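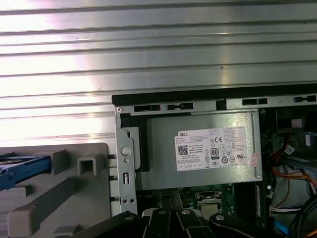
3.2 Passive intake geometry and dust loading

Dust that settles inside a desktop enclosure comes almost entirely from the air drawn through it, and the amount that settles depends on where that air enters. Earlier work on filtered intakes treated the enclosure as a sealed box with one inlet and one outlet. Few office machines are built that way. Air also enters through seams, unused card positions and openings in the trim. Rim openings are a common case. In the open chassis in Figure 2, the black plastic strip along the top has four rectangular slots, and a small dark notch lies between the second and third. Openings of this kind are seldom listed in manufacturer drawings, and we included them in the leakage area for every enclosure in the sample.

Figure 2. Open computer chassis with slotted plastic rim.

The sample was drawn from 544 machines at the Ardale and Gosier office sites. Both buildings use the same ventilation schedule, but the Gosier floors are carpeted and the Ardale floors are sealed concrete. Machines were grouped into eight classes by total leakage area, measured with the side cover fitted and all cables in place. Gaps narrower than a feeler gauge could enter were ignored. Machines with an aftermarket filter were placed in a separate group and are not considered in this section.

Each machine was cleaned at the start of the trial and then left in normal use for 2,000 powered hours. Hours were read from the drive log, and machines with a missing or reset log were dropped. At the end of the period, dust was collected from three surfaces: the floor of the enclosure, the processor heat sink and the upper face of the power supply. Samples were dried before weighing. Dust held in the fan blades was weighed separately, as it could not be removed completely without taking the fan apart.

Total dust mass rose with leakage area at both sites, but the relation was weaker at Ardale. In the three classes with the largest leakage area, the heat sink held a smaller share of the total than in the other classes. We attribute this to lower air speed at the front inlet when part of the flow enters elsewhere. The settling model of Asfaw, which assumes uniform inlet speed, overstates heat sink loading in these classes. The Trivach correction reduces the error but does not remove it, and it has no term for floor covering. Section 4 gives a modified form in which leakage near the top of the enclosure is weighted separately from leakage at floor level.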